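We hired the Wuncombe sports hall for my aunt's retirement do, which holds 1418 people according to the leaflet. We had 34. Everyone huddled by the tea urn under a basketball hoop, like a team that had lost badly. The badminton lines did help with the seating plan, and the manager let us keep the scoreboard on. It read 6 to 2 all evening. My aunt maintains she was winning.

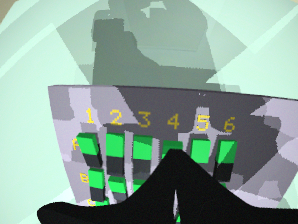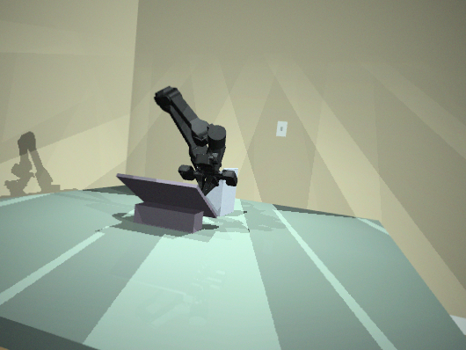 Posted by Cuiping Hou in January

Next year she wants the pool.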